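House Rules for Two-Arm Cells, Revised

August 2022

The rules we keep at Porau for shared workspaces now fit on 2 pages. Rule one is unchanged: only one gripper may enter the pickup zone at a time.
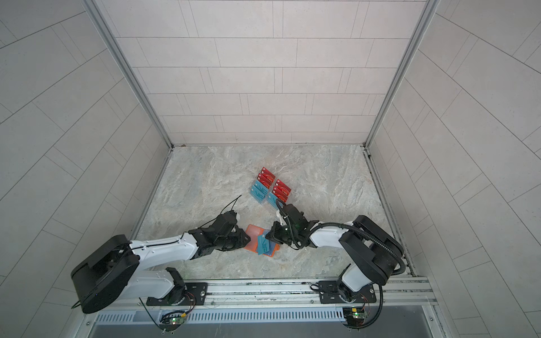
Sorting tasks require a written layout before the first run. Finished stacks should stay clear of the loose pile, as with the red and light blue cards set out above it. Cables are checked at the wrist and shoulder — every shift, without exception. Comments on the draft are welcome through May.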